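Setting up the Treris folding board

1. Open the board on a flat table and press down along the fold until both halves lie level.

2. Turn the board so each player has a light square in the right-hand corner. The letters run along the players' sides, the numbers up the other two.

3. Put the white rook on A1, the queen on D1 and the king on E1 – pawns go on the second rank.

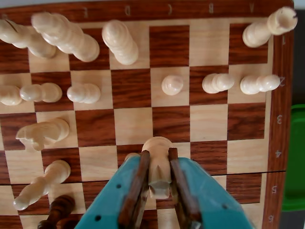 4. Set up the black pieces the same way on ranks 7 and 8.

Caution: Do not fold the board with pieces on it.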